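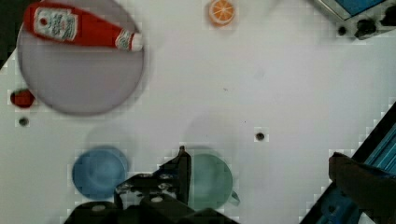
Robot Safety | Incident Reports

Handiritz suspends two-arm kitchen trials after gripper fails to release

June 28, 2024

Handiritz has stopped unattended running of its kitchen handling cell at the Varkisholm test site after a gripper stayed closed when it was told to open. The arm then carried out the next move in its program with the part still held. No one was hurt. Damage was limited to one fingertip and a cable clamp.

The cell is used to test pick and place work on household items, with a table of cups, bowls, play food and cookware. According to the incident note, the arm had closed on a cup and moved it to the drop point. The controller sent the open command and got back a signal that the fingers were clear. They had not moved. The arm backed off at normal speed, dragged the cup against a fixed part of the cell and stopped on a force limit.

The note puts the delay between first contact and full stop at 31 milliseconds, inside the limit set for the cell. The stop itself is not in question. The open signal is.
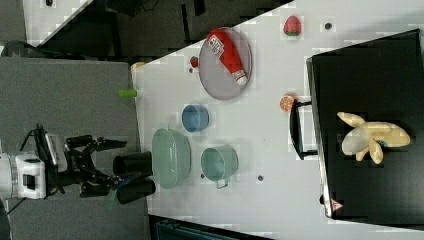
Rokeya Paul said the cell should never have accepted a "clear" signal that came from the command side alone. In her view the finger position has to be read at the finger, and a program that skips that check will sooner or later move with a load it does not know about.

Inspection found that the gripper cable had been bent too tightly at the wrist. The outer jacket was sound, but one of the position wires had broken inside and made contact only at certain wrist angles. When the reading dropped out, the software filled the gap with the last commanded value. That behavior was added in March to cut down on false stops. It was meant to cover very short gaps and had no upper time limit.
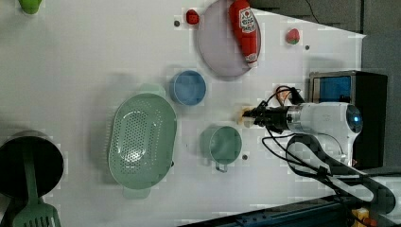 Three changes are being made before the cell runs unattended again. The cable will be routed in a wider loop with a clamp on each side of the wrist joint. The software will hold a missing reading for no more than 10 milliseconds and then stop the arm. The first move after any release will be made at 50 percent speed until the fingers are confirmed open.

Logs from earlier runs were also checked. The same wire had dropped out on 6 occasions without a stop, each time while the gripper was already open, so no fault was raised.
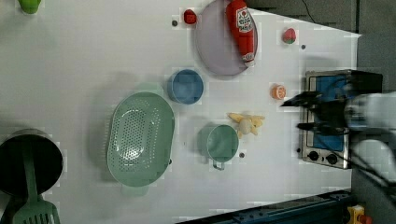

Trustley, which reviews the site's risk assessments, has asked for the release check to be repeated at every station in the cell and for the results to be logged separately. A late release matters more at some stations than at others. At the stove, where the fingers work right over the cooking surface and the control knobs are at one end, a held item could be pulled across the knobs as the arm backs away. The revised assessment will treat that station as its own case, with a higher retreat height and a slower exit.

Attended runs continue at reduced speed. Hettiarachchi, which supplied the cable set, has been sent the failed part. A restart date has not been given.

Comments (3)

mk_controls
Holding the last value with no timeout is an old mistake. We had it on a palletizer and it took weeks to find.

Dorsey
What bend radius was the cable rated for, and what was it running at? The article doesn't say.

line4tech
Check the clamps too. If the clamp is too close to the joint you just move the break a couple of inches down.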